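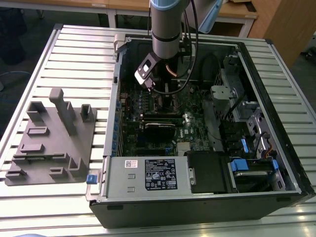 My grandmother's recipe book is written in three languages and I can read one and a half of them. Finally sat down with it on the weekend, so, a thread.

She grew up speaking a dialect that my mum calls "kitchen talk". No spelling rules at all. She wrote the way she heard it, so the same word turns up five different ways and one of them is usually English with an accent on it.

The book has 143 pages. The first chunk is in her language, the middle is a muddle, and by the end it's nearly all English because by then she was swapping recipes with the neighbours in Drakutbridge. You can watch her move countries by flipping the pages!

Her lamington recipe is in the muddle section. The title is English, the ingredients are kitchen talk and the oven temperature is just a word my mum translates as "cross". A cross oven. I've been baking at 180 and hoping.

About our surname. On the ship's papers it's Fondari. On Grandad's first payslip it's Fondary, with a y, and on Mum's school reports it's Fonderi. He never corrected any of them. Mum says he reckoned if the pay came through they could spell it how they liked.

I used to be so embarrassed by it at school. Every relief teacher would stop at my name on the roll, and I'd just call out "here" before they had a go. I did that right through to Year 12.

Now I do the opposite and spell it out for everyone, slowly, including the poor bloke at the chemist who only wanted my date of birth.

The food was the same story. I wanted Vegemite on white bread like everybody else and I got cold stuffed peppers in foil. I would pay good money for those peppers now. Hers is the one recipe that isn't in the book, of course, and Mum and my aunty have completely different versions and won't be told.

(Aunty's is better. Mum isn't on here.)

There's one word I can't crack. "Ekeo". It's at the bottom of heaps of the recipes, sometimes underlined. Mum thought it might mean "enough" or "ready". My aunty says it's what you call out so people come to the table. I quite like the idea of a recipe that ends with yelling down the hallway.

Tried it on my kids last night. The younger one yelled it back at me for 2 hours, so that's one more speaker, sort of.

I did go looking for classes. There's nothing for the dialect, only for the standard language, and when I tried a lesson the words were all a bit off from hers. Like ringing home and getting a very polite stranger. I'll keep going with it though, half a language is better than what I've got.

Page 308 – yes, I know I said 143. She numbered them herself and skipped whenever she felt like it – is a shopping list. Flour, candles, stamps, "something nice for the girl". The girl is my mum. I read that one out to her over the phone and we both had to go and put the kettle on.

Making the lamingtons again tonight. Cross oven. Will report back.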